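The kettle's on and the November issue is late, so I'm going to do what I always do when I'm behind and write about food. More to the point, the packed lunch, which I've gone back to after years of buying whatever was closest to my desk.

It started with the bank app (it always does). I'd let it sort my spending into little coloured slices, and there was one labelled "eating out" that came to $294 for the month. I don't eat out! I hardly go anywhere! But I do walk past Tastgate every working day at half past twelve, and Tastgate does a very nice toasted focaccia with a very nice iced coffee next to it, and there's your $294. So I cancelled lunch. Well, bought lunch. I have been bringing my own since the start of spring and I have Opinions.

## Bread first

I used to think the filling was the main event. Now I reckon bread does most of the work, and the trouble with most work sandwiches is that they're made on bread that was already having a bad day. I buy two loaves at once from the bakery in Toft, slice them myself, and freeze the lot in pairs. Frozen slices go straight under the butter, and by lunch they've thawed and they're softer than anything that's sat in the bread bin since the weekend. Butter right to the edges, please, both slices. It keeps the tomato from getting into the crumb, and if you're a margarine household I won't fight you, but I will look at you sideways.

Rolls I treat differently. They go in their own wrapper and the filling goes in a tub, and I put the thing together at my desk like someone on a very small camping trip. More crumbs in the keyboard, much better roll.

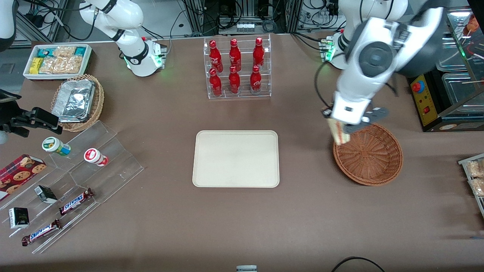
## The salad question

My mum put iceberg in everything and I spent my twenties being snooty about it. Rocket this, baby spinach that. I'd like to formally apologise to iceberg. Shredded fine, dried properly in a tea towel (properly! give it a good swing on the back step) and tucked in the middle, it still has some crunch at one o'clock, when rocket has turned into something you'd find in a gutter.

Cucumber I salt for ten minutes and pat dry. Tomato I've given up on between April and October, and the rest of the year it travels separately. Beetroot is non-negotiable in my house and comes out of a tin, and the tin juice goes down the sink before it goes anywhere near my good work shirt. Ask me how I learned that.

A few combinations that have been on high rotation:

- Egg with heaps of chives, a bit of curry powder, and more mayo than you'd admit to
- Leftover roast chook, iceberg, and the mango chutney that's been in the fridge door since last Christmas
- Cheese and pickle, with the cheese grated, because grated cheese somehow tastes of more
- The double-decker, for days with a long meeting in them: three slices, something green in one layer and something salty in the other

I have had some trouble with the double-decker. It wants to slide apart the minute you pick it up, and my answer is to wrap it tight in baking paper, leave it in the fridge overnight under a tub of yoghurt, and cut it in the morning through the paper with the bread knife. You hold the paper and eat your way down. It's a bit undignified but it stays in one piece.
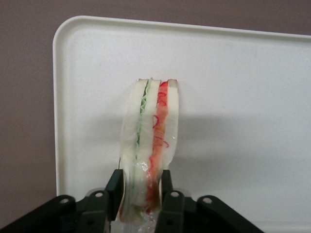 ## Boxes, bags and the rest of it

A few of you wrote in after the last issue to ask what I carry it all in. I had one of those Trulel stacking boxes with the clips, and I loved it for a fortnight, and then a clip went, and then the other clip went, and now it holds buttons. These days it's an old ice cream container with a rubber band around it. Zero dollars. The ice pack is from Usico and it's the flat kind, so it slides down the side of my bag and doesn't squash anything.

I still go to Tastgate, by the way. Once a fortnight, on payday, focaccia and iced coffee, and it tastes better than it did when I was having it daily.

If you've got a filling I should try, hit reply and tell me. I'm after ideas for cold lamb in particular, as there's a leg in the freezer with my name on it and I can only eat so much mint sauce. Next issue: the slice recipe I promised back in winter, once I've found the bit of paper it's written on.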